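周二。早上起来灰蒙蒙的，泡了茶，没什么胃口，就想写写最近迷上的一件特别无聊的事：把东西放进灰箱子里。

先交代一下，我这个人以前是收纳派里的"透明党"。家里凡是能透明的都透明，抽屉里的分隔盒透明，冰箱里的盒子透明，连装针线的都是透明的。理由很简单嘛，看得见才找得到。结果住了几年下来，满屋子都是看得见的东西，眼睛没有一刻是歇着的！去年搬到现在这个地方，走廊尽头有一块空地，不大，刚好够摆两个大箱子，一前一后，我就琢磨着换个思路。

Areeba Butt 听说以后给我发了一长串链接，什么 Flanora 的布艺收纳筐，带盖的不带盖的，米白的燕麦的奶茶的（这三个颜色到底有什么区别，求懂的人告诉我）。我认真看了两个晚上，购物车里加了又删。布的好看是真好看，可是我要放的是硬东西，有棱有角的那种，积木、木头边角料、旧书立，布筐一装就鼓出一个角来，像揣了块砖头。最后还是买了敞口的大灰箱子，箱壁有一点斜度，上面宽下面窄，弯腰伸手进去不会磕到手腕。这个斜度我要大夸特夸，以前那种直上直下的箱子，拿底下的东西我得把半个肩膀塞进去。

灰色也选对了。收到的时候我先生 Shahab Dehghan 站在旁边看了半天，说这不就是工具间的颜色吗。我说对呀，就要工具间的颜色！工具间的颜色最耐看，放什么进去，什么就跳出来。红的特别红，绿的特别绿，你不用翻，往里瞄一眼就知道还剩什么。

说到红的绿的，这就要讲到我的"少放"实验了。

我是受不了空箱子的人。买回来第一天就把它塞满，毛线球、跳绳、没拆封的拼图，一直堆到口沿，看着心里踏实。第二天要找一把卷尺，全倒出来，第三天要找胶带，又全倒出来。到周末我就烦了，坐在地上想，要是一个箱子里只放一种东西呢？而且不放满，放到能看见底为止呢？

于是就有了现在的做法：前面的箱子只放长方块，别的一概不许进。

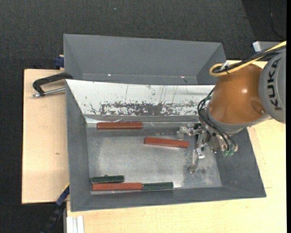 前面箱子里的红块和深绿块，后面那只也是灰的

看着是不是很舒服！红的三块，绿的两块，各占各的地方。左下角那一红一绿头碰着头，连成长长的一条，我特别喜欢这种样子，有点像小时候排火车。中间那块红的稍微歪一点，我看着居然也不想去扶正它，这对我来说已经是巨大的进步了（认识我的人都懂，我以前进别人家会偷偷把地垫摆正）。

绿的里面有一块比红的要短一截，我是好一阵子才注意到的。以前它们埋在一大堆杂物里，我只知道"有几块红的绿的"，长短粗细完全没有印象。东西少了，人才会开始看它。短的那块绿色上边还有个深色的小凸起，我用手机放大看了很久，越看越像一颗痣，哈哈。

再说箱子里面那块白色斜板。

有读者上次留言问，白的那一面不是很容易脏吗？脏，非常脏，我一点都不打算瞒着。上头一道一道竖着的细划痕，下半截磨花了长长的一片，白面底下露着深灰的碎点，中间那一段最深。我起初看着很难受，拿湿布擦过，拿橡皮擦过，还听了 Garnet Sawatzky 的建议用牙膏擦过，牙膏的结果是满走廊薄荷味，磨花的地方一点没变。后来就随它去了。掉了的就是掉了，又不是灰，怎么擦得回来呢。

真要讲缺点，我觉得是墙根那条皱巴巴的、亮亮的边。它顺着斜板和箱底接缝的地方走，皱褶里最爱藏碎屑。我的办法是拿一支旧的水彩笔，毛软的那种，顺着一个方向扫，扫到角落里再用吸尘器的细嘴吸掉。千万别用指甲去抠，我抠过一次，边上翘了一点点，心疼了一晚上。

箱底倒是好打理，滑溜溜的，有一点反光，干布一抹就过去了。底上也有一些发白的云雾状的印子，还有些擦痕，我现在的态度是：箱子嘛，又不是盘子。

地面要多说一句。箱子底下是浅色的木板，我很怕拖来拖去把木头划了，就在箱底外面四个角各贴了一小块毛毡。毛毡是以前贴椅子脚剩下的，Perron 的，黏性一般，过一阵子要重新按一按。贴了以后推起来没声音，晚上收拾不会吵到楼下，这个钱花得值（虽然本来就是剩的，没花钱）。

后面那只箱子我故意还没决定放什么。放在那里好几个星期了，每天走过去都有人问我，这个干嘛用的？我就说，还在想。Padmavathi Lobo 上周来吃饭，建议放袜子。她的理由是袜子永远需要一个大箱子。我承认她说得有道理，可是袜子放在走廊，客人一进门就看见，会不会太坦诚了一点？她说她家就是这样，大家都很习惯。

我婆婆投票给报纸。我自己偏向放围巾和帽子，天冷了嘛，出门顺手一捞。但是围巾是软的，软的东西放进大敞口箱子里最后都会变成一坨，我太了解自己了。先这样吧，不急。

顺便把大家问得最多的几个问题一起回了：

**要不要买盖子？** 我没买。有盖子我就会在盖子上放东西，放着放着箱子就打不开了。敞口的唯一麻烦是落灰，一周抹一次，还能接受。

**会不会太大？** 大。下单之前一定拿尺子量，拿纸板剪个底的形状铺在地上看两天，走来走去试试碰不碰脚。我上一只就是凭感觉买的，结果卡在门后，门只能开一半，开了整整一个冬天。

**分颜色放还是分大小放？** 我试过分颜色，太累了，放回去的时候要动脑子，一动脑子就不想放了。现在就是同一类东西进同一个箱子，里面爱怎么躺怎么躺。横着也行，斜着也行，挨着墙也行。只要弯腰看一眼能看全，就算收好了。

**红的绿的是哪里买的？** 跳蚤市场的，装在一个 Bratonik 的旧纸盒里一起卖，盒子早就散架了，我也没有链接，抱歉抱歉。喜欢的可以去逛逛旧货摊，长方块这种东西总会碰到的。

还有一个小小的心得，说出来有点傻。我发现睡前花一点点时间把散在外面的东西送回箱子，第二天早上走过走廊的心情是完全不一样的。以前我觉得收拾屋子是一件周末的大事，要换衣服、放音乐、喝一大杯咖啡才能开始，现在变成拖鞋走两步的事。Archana Sengar 说她在家里试了同样的做法，坚持到第四天，第五天她的猫住进了箱子，实验宣告暂停。猫很满意，所以箱子现在归猫了，她准备再买一只。

下次想写写厨房那个角落的拉篮，我已经跟它生气很久了，轨道老是卡，拉一半就不动，里面还有两袋不知道什么时候买的绿豆。先去看看绿豆还能不能吃。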